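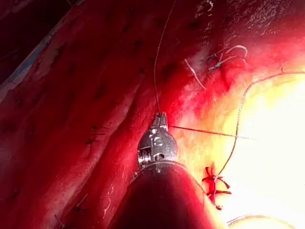

Courses > Home Renovation Basics > Unit 6 > Handout

Unit 6: Planning a bathroom remodel

Bring this handout to the shop session along with your floor plan from Unit 5. We will work from the Colley house, a one-bathroom ranch, for all of the exercises.

1. Order of work

The usual order is demolition, framing repairs, rough plumbing, rough electrical, inspection, wallboard and backer board, waterproofing, tile, fixtures, trim. Paint can go before or after the fixtures. Most painters prefer before.

Do not close a wall until the rough inspection is signed off. In the Colley job the wallboard went up early on the vanity side and two sheets had to come down again.

2. Living in the house during the work

With a single bathroom, the toilet is the item to plan around. It can often be reset at the end of each day on the old flange, until the subfloor is opened. After that, the owners need another arrangement. Write down the days without a toilet, the days without a sink and the days without a shower as three separate numbers. The Colley schedule had 19 days without a shower and ran to 20.

3. Waterproofing

Backer board resists water damage but is not a waterproof layer. You still need a membrane, either sheet or liquid. For liquid membrane:

- Tape and fill all board seams first.
- Apply two coats, the second at right angles to the first.
- Let each coat dry for the time printed on the pail.
- Flood test the shower pan for 24 hours before any tile goes down.

4. Budget

Materials for the Colley bathroom came to $3,715, not counting labor. The largest line was tile from Pirunia. The second was the tub and valve set, bought together from Tamayo. The permit was $173 and is not part of the materials total.

Students tend to leave out small items: shims, screws, thinset, supply lines, a new wax ring, disposal fees. List them one by one. Add a separate line for hidden damage – in older houses there is often rot near the tub drain or under the toilet.

5. Before next class

Read the Clollari guide, the sections on drain slope and venting. Then draw the rough plumbing for your own plan, with pipe sizes marked. Pencil is fine. If you have moved the toilet from its original spot, show which way the floor joists run – we will go over these first.

Clollari Adult Learning Center | Contact the course office | Back to top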